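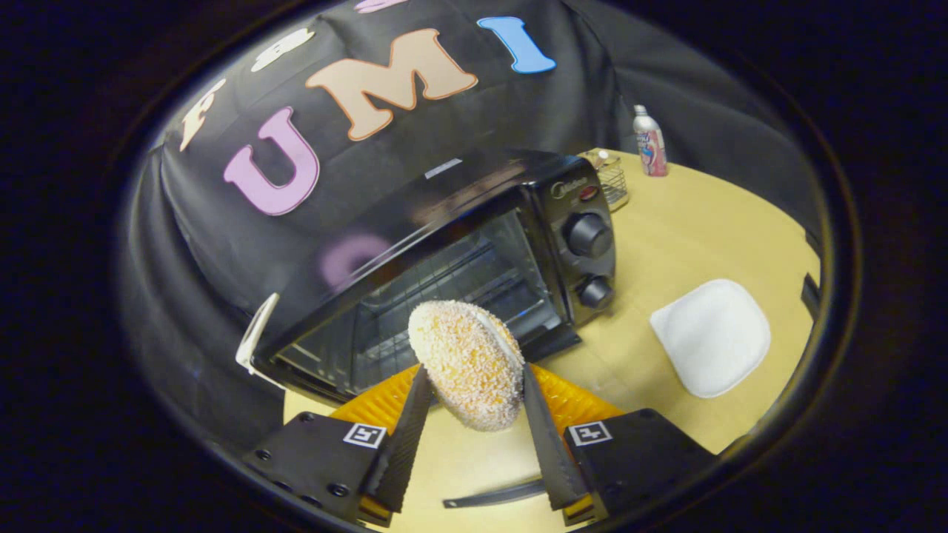 Page last changed: 15 March 2024

Does a Slow-Feed Hay Net Change How Long a Stabled Horse Eats?
Student project report, Equine Studies
Sofia Esteves

Background

Horses kept in stalls often finish their hay well before the next feeding and then stand with nothing to eat for hours. On pasture they graze in short bouts for most of the day and part of the night. Many barns now use nets with small openings to make the hay last longer. I wanted to see how much difference the nets make in an ordinary boarding barn, using the hay the horses already get and the feeding times the staff already keep.

The work was done at Tavares Stables, where I have helped with evening chores since my first year of high school. The owners of the horses all signed a permission form before I started.

Horses

I used 8 horses, all adults in light work. One of them, Tuven, is a gelding who came in from another barn in June and had never eaten from a net before. The others had used nets with large openings for trailering. None of the horses wears hind or front shoes that could catch in the mesh, and the nets were hung at chest height with a breakaway tie.

Ponies were left out. Two owners asked me to include theirs, but their rations are so small that the times could not be compared.

Method

Each horse was observed under 2 conditions: loose hay on the stall floor, and the same weight of the same hay in a Flillport small-mesh net. Every horse had 6 evening sessions in each condition. Half of the horses started with loose hay and half with the net, and then they switched. The first three evenings after each switch were not counted, to give them time to get used to the change.

The hay was weighed on the barn's hanging scale before each session. I sat in the aisle and marked on a sheet, at regular intervals, whether each horse was eating, standing, drinking, lying down or doing something else. This gave 1152 marks for all the sessions together. I typed them into a spreadsheet at home the same night. Leftover hay was collected and weighed in the morning.

Results

All of the horses spent more of the evening eating when they had the net. The change was largest in the two mares at the end of the aisle, who eat very fast from the floor. It was smallest in an older gelding who chews slowly and leaves hay in either condition.

Less hay was wasted with the net. Loose hay was often pulled into the bedding and stepped on, and most of the horses would not go back to it.

Tuven pawed at the wall and pulled hard on the net during his first uncounted evenings. By his third counted session he was eating steadily, and his marks after that look like those of the other horses.

Problems

Twice a net was not tied shut at the top and the horse emptied it from above. I repeated both sessions. A mare named Fidier was on stall rest for part of the study because of a swollen hock, so she had been indoors all day before some of her sessions while the others had been turned out. I kept her in the results, but her times may be longer for that reason.

The hay also changed. A new load came in halfway through — finer and softer than the first — and it pulled through the mesh more easily. Because the horses were on different schedules, some had more sessions with the new load than others.

I could not watch the barn overnight, so I do not know when the last of the hay was eaten.

Next steps

I would like to repeat this with hay from a single load and add a second net with a larger opening. It would also help to have another person mark the sheets for a few evenings so the two sets could be compared. The blank sheet and the permission form are kept in the tack room binder, behind the turnout schedule.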